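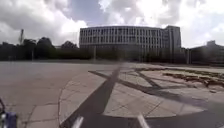

Plusberg Walking and Paving Club, Routes Group
Walks > Hard Surfaces > Coltine Campus

Text by Lucienne Renaud, 7 December 2024

The leaflet calls the Coltine grounds "a landscape in stone." I have been reading leaflets for a long time and I went in expecting concrete, and concrete is mostly what there is. Babatunde Danladi had put the loop forward for our October list.

The plaza is the part everyone talks up. Large square slabs in gray, then a big circle set into them, with long dark bands crossing in the middle. Tolera Negussie says it is a compass. Ayana Hailu says it is a star. I could be talked into either, but a compass ought to tell you where north is, and I couldn't find anyone in the group who was willing to say which band that would be. Inside the circle the lighter paving is laid in irregular pieces, and the seams between them are cracked and uneven. Watch your feet if you are the sort who looks up at buildings.

There is also a long strip of brown stuff over on the right side of the circle, dead weeds by the look of it, sitting a little higher than the concrete. The leaflet has a paragraph on "seasonal planting." I'll leave that with you.

The office building behind has a gentle curve to it and long rows of dark windows between bands of pale concrete. Some members love this kind of thing. It photographs better than it feels to walk toward, in my view, because it never seems to get any closer.
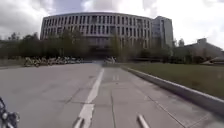
The two-lane path, with the lawn on the right and the bikes on the left.

I had my doubts about the white line. Babatunde's route notes say one side is for walking and the other for wheels, but he had that from Gebremichael's old guide, and I would want to see it on a sign before I told off a cyclist. The right lane is the smoother of the two. The left one is wider and has the cracks. Pick whichever annoys you less.

The bicycles are mostly yellow and pale green, a whole row of them, and they look like the rental kind. Yabsira Wolde thinks we could offer a ride-and-walk version next year. Maybe. Has she tried to get an entire walking club signed up on an app? I was there for the Rolatden outing and I have not forgotten it.

The lawn is flat and mown, with some brownish patches, and the low building beyond it has a sloping roof and looks half sunk into the ground. I liked that more than the big one — nobody had written a paragraph about it.
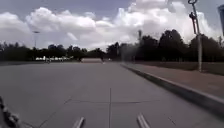

Then there is the long straight, which the notes describe as "bracing." It is flat, I'll give it that, and the brick-colored sidewalk behind the curb makes a change from all the gray. The trees are a fair way off. Members who want shade should bring a hat, and members who want a bench should ask Babatunde where he thinks he saw one.

My rating is 3 out of 5. He gave it the full 5, and his page is still up on the routes list if you want the cheerful version.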